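Can a Machine Do the Chores Yet? A Morning at Halavance

August 6, 2025 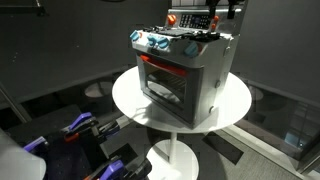 The toy stove at the Halavance workshop in Plindemside, oven door closed, with gripper fingers near the control panel.

The first thing the lead engineer at Halavance wants to talk about is oven doors. She has been working on household robots for most of her career, and she lights up when she gets to hinges.

"People ask me about cooking dinner," she says. "I love that question! But before dinner you have to open a door, and a door is a wonderful problem. It only wants to move one way. If your hand pulls along a slightly different curve, the door fights you, and then either the grip slips or the whole stove comes along for the ride."

That last part matters a lot with a toy stove, which weighs so little. She picked toys on purpose. They're cheap, they're safe, and they punish a heavy hand right away. A real range would sit there and forgive you.

The company works out of two rooms in Plindemside, across the road from the old Woltgate bakery supply building, and the project we came to hear about is called Yin. It's a set of 30 small chores, most of them from the kitchen, with a few borrowed from the shop floor: press this button, turn that knob to the second position, put the pan on the back burner, close the drawer all the way. Each one gets tried 100 times before the team will put a number on it.

So how is it going? "Better than I would have guessed in October," she says. "Pulling a handle is pretty good now. A long handle is kind to us because you can grab it in a lot of places. Last week we got 188 good pulls in two rounds, so 188 out of 200, and we had cake."

Knobs are another story. A person turns a knob with two fingertips and a bit of wrist and never thinks about it, adjusting the squeeze the whole way around. A two-fingered gripper has to line itself up with the middle of the knob, close on it, twist, let go, back off and come in again if the turn is a long one. Every one of those steps is a place to go wrong -- and when the knobs are close together, a finger meant for one can bump its neighbor.

"I could talk about knobs all day," she says, and for a good stretch of the morning she does. Shiny surfaces come up too. Bright light on silver plastic can wash out an edge the software was counting on, so the team tries the same chore under different lamps, at different angles, with the stove turned a little each time. Her rule is that a chore learned in just one position hasn't been learned.

I asked whether any of this is ready for somebody's actual kitchen. She laughed, then gave a careful answer. Picking up and putting down, yes, on a tidy counter, with somebody in the room. Wiping a flat surface, close. Loading a dishwasher after a family meal, no, and she wouldn't trust a video that says so unless it showed the failures as well.

"A shop can change the job to suit the machine," she says. "You can paint a line, move a bin, buy one kind of box. My mother is not going to rearrange her kitchen for me, and she shouldn't have to."

Speed is the other sore spot. One of the Yin chores, moving a small pan and closing the oven, takes a person a few seconds. The robot needs about 3 minutes, most of it spent checking. She finds this more exciting than embarrassing. A year ago it didn't check at all; it would miss the door and carry on happily through the rest of the chore.

"Now it misses, it notices, and it goes back," she says. "The first time I saw that I called everybody over. It was one oven door on a toy stove, and we stood there and cheered!"

The next chore on the list is a drawer that sticks.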